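Shop & Kitchen Tips: What I Brought Home from the Nernia Open Day

I went for the free coffee and my neighbor Britta Teuber went for the robots, and we both came home with a page of notes. Nernia opens its workshop to the public once a year, in November, and if you like tidy cords and clean countertops you should go, even if you couldn't care less about robots. I filled the back of a parking receipt and then had to borrow paper.

The demos were all household stuff. Wood boards, towels, that kind of thing. Our guide was Saskia Merrick, who was very patient with me (I ask a lot of questions). She told us the arms are taught one small job at a time, and that a job we'd never think twice about can take 300 tries before it goes right. So they've had to think hard about every little step, and plenty of that works just as well for people with hands.

Put something under your work. I'm forever chopping or sanding on a bare surface and then chasing the board across it. A green mat or cloth does two jobs: it gives some grip, and pale crumbs and shavings show up so you can get them all. I bought a dark green one the week after and I love it!

Set the board at an angle if that suits your arm. I always lined mine up square with the counter edge out of habit. Try turning it a little and see how your elbow feels.

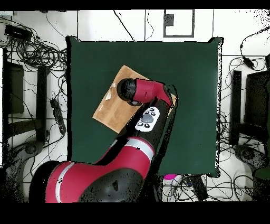
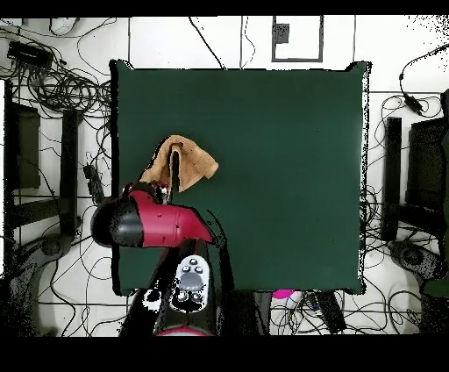
Page last changed: Apr 9, 2022

The board is in the first one and the tan towel is in the second, with the red arm in both. I stood by that towel for a good 15 minutes while Britta wandered off to look at the other tables.

Picking up a towel. Saskia's advice for a crumpled one: don't hunt for the corners while it's lying in a heap. Pinch it anywhere, lift it clear, let it hang, and the corners come down by themselves. Then grab the lowest one, then the next one along the edge. I've been doing laundry for most of my life and I'd never thought of it. My towels go a lot faster now, fitted sheets are still a disaster.

Cords. Oh boy, cords. I asked Malcolm Yeoman, who looks after the wiring there, how he keeps track of which one goes to what, and he said masking tape at both ends, same number on each, written before you plug anything in. I did the whole TV cabinet that weekend. Use the wide tape and a laundry marker, ballpoint rubs off. Mine has lasted all winter so far.

If a mat won't lie flat at the corners, roll it up the opposite way overnight with a couple of rubber bands. Britta swears by a warm iron through a dish towel but I would not do that with anything rubbery.

Oiling a board. This one came from another visitor, Getsemaní Aguirre, while we were in line for coffee. She warms the mineral oil by standing the bottle in a mug of hot water, wipes on 3 thin coats instead of one thick one, and leaves the board on its edge between coats so both faces can dry. I used to lay mine flat on newspaper and I have the headlines printed on the underside to prove it.

White tile floors: a dry microfiber first, always, then the damp mop. Going straight in with the mop just makes gray soup in the grout lines.

Somebody asked what a setup like that costs and I didn't catch the answer, so please don't write me about it. The parts catalog on the way out did have a hand clamp in it for 865, and I put that right back on the rack.

Next time I want to see the drawer demo, which had a line out the door. If you've been and picked up something I missed, drop it in the guest book and I'll add it to the cords section or wherever it fits.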